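Jemov Residents' Forum > Shared Pantry > Storage containers for dry goods

pantry_desk
Posted 18 April 2023
Members are asked to comment on the proposal to replace the cardboard cartons in the shared pantry with open plastic baskets. The Nonora building made this change in December. Please keep replies to the subject of dry goods; refrigerated items will be handled in a separate thread.

eastwing_6
I support the proposal. Cartons sag, and their contents cannot be checked without unpacking them.
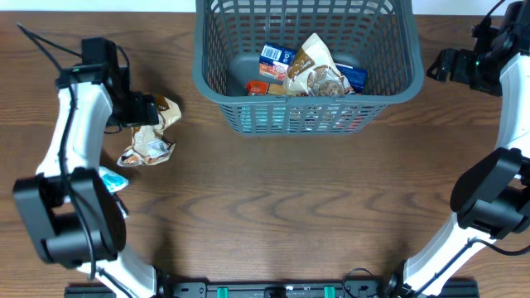
Weight should decide the order of packing. Boxes belong against the walls of the basket and soft packages between them. The dark blue box leaning on the inner right wall takes up little floor space, and the snack pouch stands upright in the middle with its front in view. Slatted sides also allow a partial check of the lower items. I would request that this arrangement be adopted as the standard.

clasitz_row
I must disagree in part. A pouch placed upright among boxes is easily crushed when the basket is carried. Pouches should be kept in a separate basket. I would also note that small packages settle at the bottom and are forgotten until they expire.

eastwing_6
The second point is accepted. A monthly check of the bottom layer would address it. I do not agree that a separate basket is necessary for one or two pouches.

chowdhury_hall
Our floor limits each basket to 6 items and has had few complaints. Labels should face the front wherever possible.

clasitz_row
A limit of that kind would satisfy my concern. I maintain my objection to mixed baskets above it.

pantry_desk
The comments have been recorded. The limit will be added to the draft, and the question of pouches remains open.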